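Grovden opened its new rink to visitors on Thursday evening, and 213 people came through before the Skamer juniors took the ice at seven. The tour starts in the locker rooms, then goes past the skate sharpener and out to the home bench - colder than it looks from the stands.

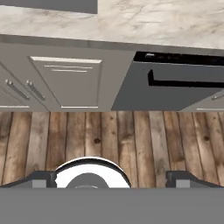

Kitchen view, with a stone countertop and a dark grey dishwasher.

The rink seats 1597. Parking is tight, with 80 spaces, so take the bus from Clirnham if you can. Public skating begins in September, and rental skates are at the desk by the main doors.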